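Gorkance weather stations, progress to end of May

All 9 valley stations now reporting. Bavow went up last, mast had to wait for the thaw. Rain gauges fine, wind sensor at Petrenko iced up twice, replaced. 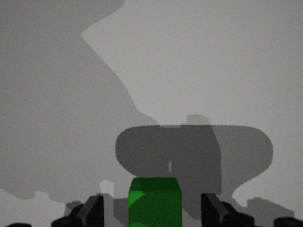
Page 9
Readings logged so far: 2,495. Frost warnings going out by text before 6 a.m., 80 farms signed up. More asking. 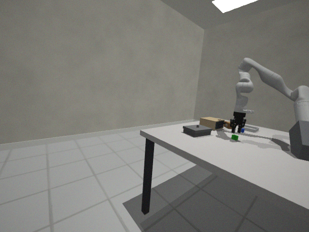
Konetti still drops its signal in heavy snow. New antenna orderd, not here yet. Data gap in March stays a gap, we wont fill it with guesses.

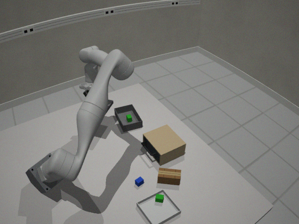

Spending on track except fuel. Next: summer storm alerts, spare batteries for the two high sites.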